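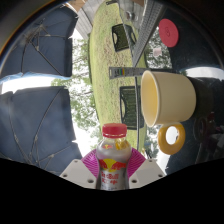 Figure 3. Red Bull in a plastic bottle with a screw cap, outdoors.

4. What a "serving" means, and what it does to the results

4.1 The unit of intake

Most of the studies reviewed in Section 2 ask people how many energy drinks they had on a given day and then turn the answer into caffeine by multiplying. The step is so ordinary that it is rarely described. We think it deserves more doubt than it gets. It assumes that people who say "one" have opened one container, finished it, finished it that day, and shared it with no one else. None of this is asked. In the questionnaires we could obtain, the word "can" is used throughout, and the respondent who drinks from anything else is left to work out a conversion that the researcher has not worked out either.

A can has to be finished fairly soon or thrown away, so the container and the drinking occasion line up reasonably well. A bottle with a screw cap (Figure 3) breaks that link. It can be opened on the way to work, closed, left in a bag, and finished the next morning. Does that count as one drink, two drinks, or one drink on each of two days? Our respondents gave all of these answers, sometimes within the same diary, and we can't say that any of them was wrong. The question was badly put.

4.2 The Flomden diaries

The diary study at the Flomden sorting center was set up to test the claim that late caffeine explains poor sleep among evening staff. We enrolled 30 people from the evening shift and 30 from the day shift and asked each of them to fill in a paper diary during May. The form was the Tukuvby short form, which we chose because earlier papers had used it and we wanted comparable figures. In hindsight this was a weak reason. A shared form gives shared errors, and agreement between studies that use it tells us less than the literature tends to assume.

The form has a line for each drink, with a box for the time and a box for the number of cans. It has no box for when the drink was finished. Respondents filled the gap in their own ways. Some wrote a second time in the margin. Some wrote "half" in the number box. Others entered the purchase time, a habit we discovered only because the vending area is locked for cleaning for part of the evening and their entries stopped and started with it.

One of us (Nandini Thomas) recoded the margin notes by hand, and the recoded data were kept separate from the original entries. We report both. Readers who prefer the original coding will find that evening staff drank later and slept worse, as everyone expected. Readers who prefer the recoded version will find that the difference in timing shrinks a good deal, while the difference in sleep stays where it was. That is an awkward result for the caffeine explanation. It is also awkward for us, because the recoding was done by someone who knew which shift each diary came from, and we had no second coder to check it against.

4.3 Does the wording matter?

It could be argued that these are small errors that cancel out. We are not persuaded. Errors cancel when they are as likely to go one way as the other, and here they are not. Evening staff have one long break and day staff have several short ones. A person with one long break tends to finish what they open. A person with short breaks puts the cap back on. If purchase time is recorded as drinking time, the day shift will look as though it takes its caffeine early in a single dose when much of it may be spread across the afternoon. The comparison between the shifts is then partly a comparison of break schedules.

We do not know how large this effect is. The margin notes are suggestive, but they come from people who bothered to write in margins, and such people may differ from the rest in ways that bear on both drinking and sleep. They were neater in general. They also returned their diaries sooner. We have seen papers in which a subgroup of this kind is treated as a validation sample, and we don't wish to add to them.

The same problem turns up with coffee in travel mugs, with iced tea, and with anything mixed at home from powder. We have used energy drinks as the main case because the public argument about them is loud and the numbers quoted in it are given with such confidence. A figure for average intake that began as a guess about the meaning of "can" doesn't become firmer by being repeated in a second report — though it does become harder to trace.

4.4 Electronic logging

The usual reply is that phones will solve this. At the Kurup site we tried Presusis, a logging app that asks the user to tap once when a drink is opened and again when it is finished. The idea is sensible. In practice the second tap was missing so often that the app's default rule did most of the work. The default closes an open drink after 3 hours. We could find no reason for that figure in the app's documentation, and the developer's reply to our question was that users had not complained about it.

A rule of this sort is hard to see in the exported data. The file lists a start time and an end time for every drink and does not mark which end times came from the user. We only noticed because so many drinks had exactly the same duration. Had the default included a little random variation, we would probably have missed it and reported a tidy distribution of drinking times, complete with confidence intervals.

Reminders helped at first. They also changed what was being measured. Several respondents said in the exit interviews that the prompt made them finish a drink they would otherwise have left, so that they could close the entry. Others learned to tap both buttons at the start to keep the phone quiet. Neither group was being careless. They had jobs to do, and the app asked for attention at moments when their hands were full.

4.5 What can still be said

Evening staff at both sites reported worse sleep than day staff. This held under every coding we tried, and we have no special reason to doubt it. The claim that the difference is due to late caffeine rests on timing data that we consider too poor to carry it. The claim may still be true. Our point is narrower: the studies that support it, including the first version of our own analysis, would have produced much the same result whether it was true or false, provided that break schedules differed between shifts.

We would treat statements about daily intake with similar care. Total volume over a week is probably less affected than timing, as a drink carried over from one day to the next is still counted somewhere. Even so, the two methods disagreed on weekly totals for people who completed both, and the disagreement did not run in one direction. We looked for a pattern by age, by shift and by length of service and did not find one we would trust in a sample of this size.

A better diary would ask when the drink was opened, when it was last drunk from, and whether any was left or shared. It would let the respondent name the container. These changes are cheap on paper, but they make the form longer, and longer forms come back with more blanks. We have not tested whether the gain is worth the loss. Until someone does, we suggest that authors print the exact wording of their intake questions beside the results, along with any default rules used by software, and that reviewers ask for them when they are missing. We were not asked for ours.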